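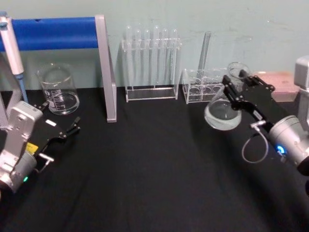 ### 3.2 How people judge whether tap water is "clean"

I went into this part of the survey expecting taste to win easily, and it didn't. We mailed 900 forms to homes in Mikenbridge and Dremlow and asked people what they check first when they pour a glass. Of the 201 who wrote back, 128 said looks – color, cloudiness, bits floating around. Only 55 said taste or smell, and the rest gave answers I couldn't sort. 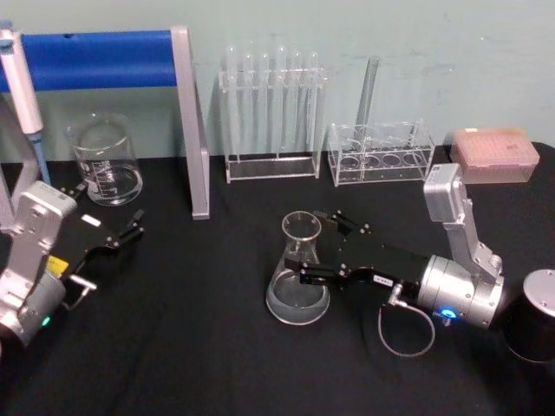 Hard water is where looks let people down. Dremlow sits on chalk, and its water leaves crust on every kettle in town, yet folks there rated it as highly as Mikenbridge folks rated theirs. I get it! A shallow layer of clear liquid, like the one in the flask in Figure 2, gives your eyes nothing to go on, and minerals that have dissolved don't show. People told me about stained sinks and stiff towels, then in the next line called the water perfect.

Age mattered less than I'd guessed. Renters were pickier than owners, mostly in the older blocks near Sultero, where the pipes got swapped out one September and the water ran brown for a while.
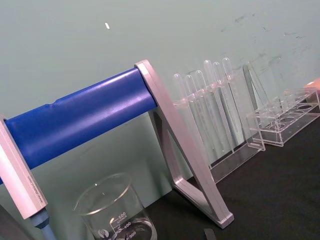

Those renters still let the tap run before drinking, years later, and I think that habit deserves its own study.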